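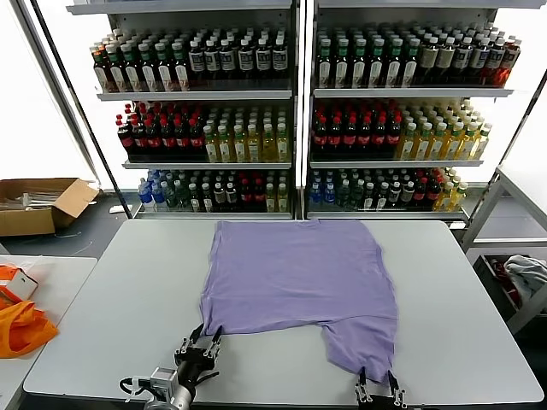 Marisa Fiore wrote to say that she had followed our old instructions to the letter, twice, and still ended up with a stack of T-shirts that leaned like a tired fence. She asked whether the trouble was in the folding or in what came before it. We think she put her finger on it. The old section gave laying out the shirt a single line, so we have rewritten it and given the laying out as much room as the folding.

Section 4. Laying out and folding T-shirts

You will need the Kitport folding card from the lid of the box, a clear stretch of tabletop, and your basket of clean shirts. A bed will do in a pinch, but a mattress gives under your hands and the shirt tends to slide into the hollow. A kitchen table or a desk is better.

If you are new to this, start with plain cotton shirts of middling size and leave the very large and very small ones for later. Empty pockets first, and turn every shirt right side out before you begin. Doing that part as a batch, perhaps with the radio on, is a good deal more pleasant than stopping at each shirt to fish for a sleeve.

Before you start

Wipe the table and let it dry. Run your palm over it and feel for crumbs and rough spots. Set the basket to one side, on whichever hand you favor, and leave room on the other side for the finished stack.

CAUTION: Do not lay out shirts that are still damp. A damp shirt folded tight can smell musty by the next morning, and you will be washing it again.

Laying out the shirt

1. Hold the shirt by the shoulders and give it one good shake, away from the table.

2. Lay it down with the collar pointing away from you and the hem toward you. Whether the front faces up or down depends on the look you want at the end. For a printed front that shows on top of the stack, lay the shirt face down.

3. Take the two bottom corners, one on each side, and spread the body out wide. Look along the hem as you do it. On the lavender shirt at the head of this section, the right part of the hem hangs down past the front of the table while the left part is lifted to a point, and a hem in that state still has some settling to do before any folding begins.

4. If part of the hem hangs over, slide the whole shirt toward the back of the table until all of it is resting on the top. Move it from the shoulders if you can. Pulling at the hem alone stretches the cloth, and soft old shirts will remember it.

5. Lower both corners and let go. Smooth from the middle of the chest outward with flat hands, first to the sides and then down toward you. Three or four slow strokes will usually do it.

6. Draw the sleeves out straight and flatten the seam under each arm.

NOTE: Some shirts simply are not square. The side seams creep around toward the front after a few washes, and no amount of tugging will bring them home. Go by the outline of the shirt and let the seams wander where they like.

Folding

7. Place the folding card on the upper back, with its top edge just below the collar and the same amount of cloth showing on either side.

8. Bring the left side of the shirt over the card, then turn the sleeve back so that it lies along the fold. Do the same on the right. The sides may overlap a little in the middle, and that is fine.

9. Slide the card out from the collar end. Keep one hand resting lightly on the cloth as you do so — lightly, please, or the card will bring the folds along with it.

10. Bring the hem up to meet the middle of the shirt, and then fold once more to the collar. Turn the bundle over and set it on the stack.

For long shirts, fold the bottom up in thirds. For children's shirts, use the small side of the card, or leave the card in the box altogether and fold by eye.

CAUTION: The edges of a new card can be crisp enough to catch on loose knits. Run a fingertip around all four sides before using it on anything delicate, and put it aside if you feel a nick.

Building the stack

We suggest no more than 7 shirts to a stack. Past that, the bottom ones begin to spread and the top ones to slide, particularly on an open shelf. Alternate the direction if you like, thick fold to the left and then thick fold to the right, and the stack will sit more level. Heavy sweatshirts belong underneath or, better still, in a pile of their own.

If a folded shirt comes out wider at one end, open it all the way and go back to step 5. It is tempting to pat it into shape from the outside, and we have all done it, but the bump only moves to another corner.

Should the stack still lean after all that, try turning the two worst shirts around and see how it looks in the morning. Thomas Farina tells us he folds on Saturday with the window open and a pot of coffee going, and irons nothing at all. We can't promise the same for linen, which is covered in Section 5 along with shirts that have buttons and collars.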